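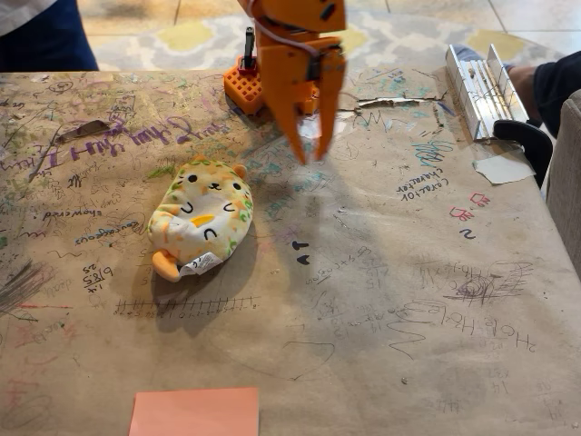 *Ikska Craft & Table Club – members' blog*

2018-04-04

I was against the paper. I said so when it was first suggested and I said so again when the roll turned up, so I may as well start by admitting that I've now been drawing on it for weeks like everybody else.

The idea came out of one of those articles about making a shared space "more playful." Cover the big table in brown kraft paper, leave out some pens and crayons, and supposedly people will loosen up, talk more, and have better ideas. I've read a lot of these articles. They tend to be written by people who have never had to find a screwdriver on a busy table, and they never mention what the thing looks like after the first week.

After the first week it looks like a diner placemat. After a few more it looks like what we have now, with purple and green and blue and red all over each other, numbers that must have meant something to whoever wrote them, and a big loopy purple "Happy ... Day" across one corner. I've asked which day. I got 3 different answers, so I'm putting that one down as unsolved. There's a number line as well, drawn right across the paper, and I can't tell you whether it was for a real measurement or just for the pleasure of drawing a number line.

My first objection was wear. Kraft paper is tough for paper, but it's still paper. Put tools down on it, drag them, lean on it, and it's going to go. Sure enough, there's a long torn strip in ours, running sideways. The suggestion at the last meeting was tape. My suggestion was a new sheet, and I got looked at as if I'd proposed painting over a mural. So people are attached to it, which I didn't see coming.

My second objection was cost, and I lost that one fair and square. The roll is from Zilitz, it's 300 feet long, and at the rate we're going it will outlast most of the membership. We've used one length of it. The rest is standing in the corner behind the door, where I've walked into it 7 times.

The third was clutter, and here I still think I'm right. A plain table shows you what's on it. A scribbled table hides things. There's a silvery wedge-shaped bit of metal lying near the purple writing at the moment, and on a bare surface you'd spot it from the doorway. On this one you have to be looking for it. Multiply that by every small part in the room and you can see how an evening disappears. I spent most of one session hunting for a black pen cap on top of black scribbles – you can imagine my mood.

Then there's the cat. I'm told every table needs a mascot (says who?), and ours is a squat plush cushion of a cat, cream-white, with orange and green flecks printed all over it like cake sprinkles. It has orange ears, an orange tail, and the sort of smile that suggests it has never attended a budget discussion. It still has its care tag on. I've offered to cut the tag off and been told no, because then how would we know how to wash it. Has anyone washed it? Has anyone read the tag? I have my doubts.

I will say this for the cat. It's soft, it doesn't roll off, and it's the right height to rest your wrist on if you're doing small lettering. I tried it when the room was quiet. It's better than the gel wrist rest I bought from Magalhães, and I paid real money for that.

As for whether the paper has made anyone more creative, I'd want to see some proof. What I've noticed is more modest. People write down measurements on the table where they used to say them out loud and forget them. They do sums on it. Somebody will start a doodle and somebody else will finish it, usually worse. New people seem to find it easier to sit down at a table that's already a mess, and I suppose I'd have felt the same at my first meeting, when everything was squared off and I was scared to put my coffee anywhere.

The Flultley group down the hall wants to try it on their tables and asked me for an opinion, probably expecting a short one. I told them to buy the heavier weight, keep the small parts in a tray with a lip, and decide before they start how they'll agree to throw a sheet away. We didn't, and now we have a torn one that apparently can't be replaced until July.

I'm still bringing my own tray.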